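Fekeo Household Words

README, last touched 25th October

So this is a word list. It started as a text file on my desktop called "bedding stuff" and it has grown way past that, which is why it now has a proper name and a README. If you've landed in this folder by accident, welcome anyway!

What I'm collecting is the everyday words people use for things in a bedroom, pulled out of old mail-order catalogs, store flyers and household magazines. I got hooked on it after I moved and had to buy a bed, and one store called the same thing a mattress pad, a topper and a cover on one page (I went back and checked, same product number). I wanted to know who started that. I still don't, but I have a lot of index cards.

What's in the folder

words.csv is the main table. One row per word per source, so the same word can show up over and over, and that's on purpose.
sources.csv lists every catalog and magazine I typed from, with a short code for each.
notes.txt is me thinking out loud. Feel free to skip it, though the long bit about "coverlet" is kind of fun.
old/ has the version from April, before I fixed the spelling columns. Please don't use it for anything, I only keep it because I'm nervous about deleting files.

The columns

word - exactly as printed, capitals and all
plain - lowercase, modern spelling, no hyphens
source - the code from sources.csv
page - page number as printed, blank if there wasn't one
sense - my own short definition
sure - y or n, meaning how sure I am about the sense

I typed everything by hand. I tried scanning software on the Clivbridge catalogs and it turned every "quilt" into "guilt", which made for great reading but a lousy table.
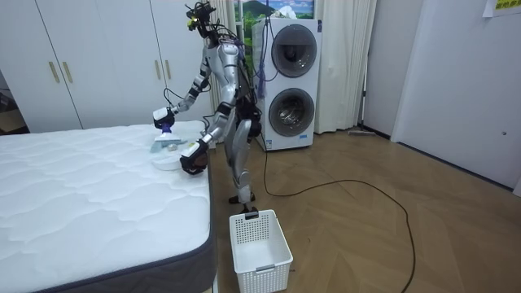 The "sure" column matters more than it looks. Old catalogs hardly ever explain themselves, so when a page says "tick" I have to work out from the price and the neighbors whether they mean the cloth, the case or the whole mattress. If I went back and forth on it more than once, it got an n. If you're doing any kind of counting, maybe run it with the n rows and then without them and see if your answer moves.

Where the words come from

Most of it is from two places. The first is a pile of Clivbridge store catalogs that I bought as one lot, 13 of them, in pretty good shape except for the one that smells like a basement. The second is Zosen, a home-care magazine that ran household tips in the front and patterns in the back. I have 8 issues and would love more. There's also a small booklet printed by Eglītis, mostly about wool blankets. It's the only source where the words for washing outnumber the words for buying, and I'm very fond of it.

Please keep the long ī in Eglītis if you copy the table somewhere else. Open the file as UTF-8 and you should be fine. My old spreadsheet program chewed it up and I spent a whole evening putting it back.

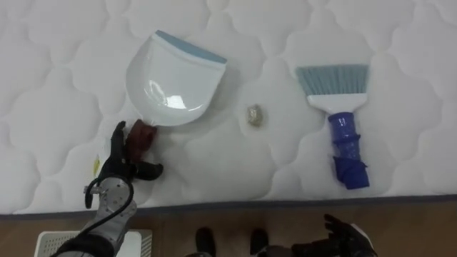 Zosen, Vol. 2, No. 8, p. 13

That's how I cite a magazine, by the way: title, volume, number, page. Catalogs get a title and a page and nothing else, because half of them don't bother with a number. I know a librarian would want more than that. The codes in sources.csv are a little fuller if you need them.

Known problems

"Comforter" and "comfortable" are a mess. Both get used for the same padded bed cover, sometimes in one paragraph, and I've kept them apart in the plain column even where I'm pretty sure they're the same thing. "Bolster" is missing from a few catalogs where it has to be, so I probably skipped a page. And the senses for anything to do with springs are thin, I don't know springs.

Using it

Take it, copy it, fix it, print it out. A mention of Fekeo is nice but you don't have to. If you find a mistake, send me the row and the source code and I'll go pull the page. Same goes for any stray Zosen issues sitting in your attic - I'll pay the postage.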